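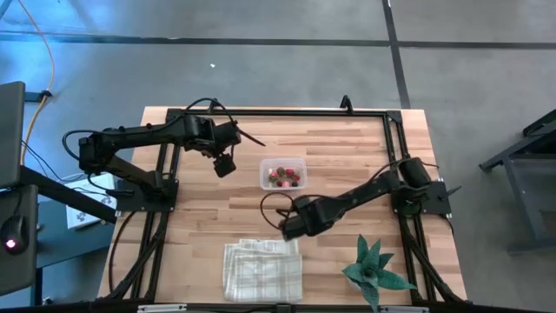

A clear plastic tub with strawberries among its contents, on a wooden worktop with a folded towel.

Packed lunch scheme returns to Clomow with smaller tubs and more fruit

A scheme that helps households in Clomow put together packed lunches will start again in September, with smaller containers, a shorter list of foods and a new evening session for people who work during the day.

The Somo lunch table, as it is known locally, ran for the first time last year from the kitchen of the Tamura building on the harbour road. It handed out 1,050 tubs over the course of the school year, most of them to families with children at the two primary schools nearby. The rest went to older residents and to staff on early shifts at the bus depot.

Shigeru Oshima, who runs the kitchen, said the main change this year was the size of the tub. Last year's containers were deep, and people tended to fill them to the top with rice or pasta before adding anything else. The new ones are shallower and hold less, with the intention that fruit and vegetables go in first.

"We had a lot of tubs coming back with half the rice still in them," he said. "Parents were telling us the same thing from home. The children ate the fruit, then they went outside to play."

Under the new plan each tub will have a portion of berries or cut fruit, something green, and a small item chosen by the person packing it. Bread, rice or crackers will go in a separate bag. Strawberries will be used for as long as the growers can supply them, after which the kitchen will switch to apples and pears.

The fruit is bought from Climetti, a grower with fields on the inland side of the town. Periklis Antoniadis, who looks after local sales there, said late-season strawberries were often smaller and less even in shape than those picked in June, and shops were slow to take them.

"There is nothing wrong with them. They are sweet and they fit in a lunch tub better than the big ones," he said. "We would sooner sell them a mile down the road than send them off for jam."

Climetti has agreed to keep its price the same until the end of the autumn. Deliveries will arrive before 8 in the morning so that the fruit can be rinsed and dried before the first session.

Drying has been a sore point. Several families complained last year that berries had gone soft by midday and that the leaves packed next to them had wilted. Hatsue Miyazaki, who leads the morning sessions, put this down to fruit going into the tubs while it was still wet. Packers will now spread the berries on a clean cloth and leave them for 10 minutes before they are used. Lids are to stay off until everything in the tub is cool.

Mrs Miyazaki has also rewritten the sheet that hangs by the sink. It asks people to wash their hands before they start and again after handling eggs, to use a fresh towel for each session and to keep tubs flat in the fridge. The old sheet ran to two sides of paper and she said hardly anyone turned it over.

Places at the morning sessions are open to anyone living in Clomow. Children can come along if an adult stays with them. The sessions last an hour, and each person leaves with the tubs they have packed, up to a limit of five. There is a small charge to cover food, which can be paid at the door. Families already receiving help with school meals do not pay.

The evening session is new. It will begin at half past six and was added after a survey of residents in the spring, which drew 577 replies. More than half of those who answered said they would use the kitchen if it were open after work. A number also asked for help with food that keeps overnight, and the evening menu has been planned with that in mind. Soft berries will still be offered, though packers will be advised to put them in a separate corner of the tub and eat them first.

Kazue Kudo, a mother of three who used the scheme last year, said she was pleased about the evening opening but less sure about the smaller tubs.

"My eldest is twelve and he is always hungry," she said. "I understand why they have done it for the little ones. I shall probably end up packing him two."

Mr Oshima said larger tubs would be kept on a shelf for teenagers and adults who wanted them. Anyone who still has one of last year's containers at home can bring it in and carry on using it, provided the lid closes properly. Cracked tubs can be left in the crate by the side door.

The town has lent the scheme the use of the Tamura kitchen until the spring. The room was repainted over the summer and a second fridge has been put in. The oven is still awaiting repair, so nothing baked will be on offer for the first few weeks.

Parents had also asked about allergies. Nanami Hattori, who handles bookings, said nuts and sesame would be kept out of the kitchen altogether. Other ingredients will be written on a board at the entrance each day. People with a strawberry allergy in the family are asked to mention it when they book, and a separate table will be set aside for them with different fruit.

Ms Hattori said bookings could be made at the Tamura building's front desk or by telephone. Anyone who cannot make their session is asked to let the desk know by noon on the day before, so the place can be offered to someone else. Towels will be provided, but those coming are asked to bring an apron and a bag to carry their tubs home.

The side entrance has a step. People with pushchairs or wheelchairs should use the main door, where there is a ramp, and follow the corridor past the reading room to the kitchen.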